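4. Setting up the under-sink filter

The Farkosix cartridge sits on the cold line only. The old leaflet promised "a five-minute job." Allow 20 minutes, and more if your shutoff valve is stiff.

4.1 Close the cold valve and open the faucet until the flow stops.
4.2 Hang the bracket 6 inches above the cabinet floor. The paper template shrinks on some printers, so measure it before you drill.
4.3 Push the tubing into the Matar fitting until it stops, then tug it. A click proves very little.
4.4 Open the valve slowly and run cold water through the new cartridge.

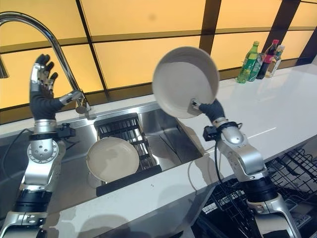
Fig. 4. Pan held over a stainless steel sink with a chrome faucet.

CAUTION: Do not run water hotter than 86 °F through the cartridge. Working pressure is 76 psi at most. If you don't know your house pressure, borrow a gauge. Your neighbor's guess is no use here.

4.5 Wipe each joint with a dry paper towel and look for damp spots. Check again the next morning. 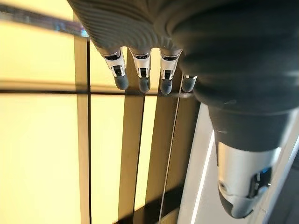

4.6 Set the reminder dial to October or to whichever month you prefer. The dial is a calendar and nothing more. It does not test the water, whatever the Zumusside box may suggest.

Note: Claims of "softer, livelier" water come from the sales sheet. This cartridge reduces chlorine taste. It does not soften water, and we have not measured lively.

Section revised Wed 25 May. For leaks at the bracket, see section 7.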